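Testing whether an arm can take over a thread or cable chore

The procedure below scores one manual chore at a time, from suturing on a practice pad to clearing cables off a floor. Elfriede Gisler and Engelbert Ruchti wrote it for the Stilleck bench in February.

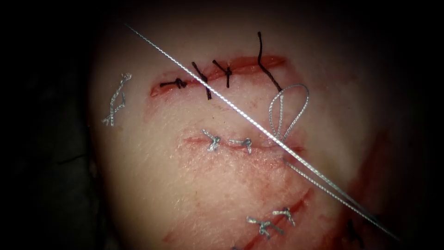
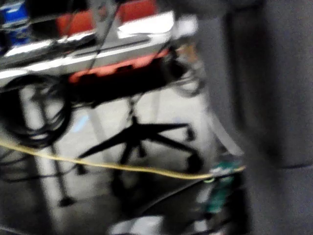
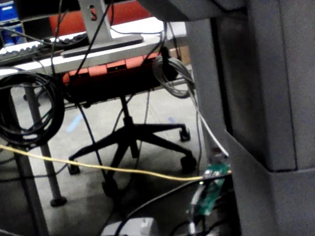

1. Write the chore as a single end state a person can check by eye. "Knot seated over the cut" is usable. "Tidy" is not.

2. Run 100 attempts without changing the policy, the lighting or the gripper pads. Log every human touch as a failure, including small nudges.

3. Split failures into grasp, slip and tangle. Thread and cable fail mostly on tangle – the arm holds the right piece and drags the wrong one.

4. Repeat with the starting layout shuffled. If the score drops below 80, the arm has learned the layout.

Our last knot-tying run took 163 minutes and needed three restarts. By this measure the answer for soft, stringy material is still no. Rigid parts in a fixed tray are a different matter; see the Dillholm page for that procedure.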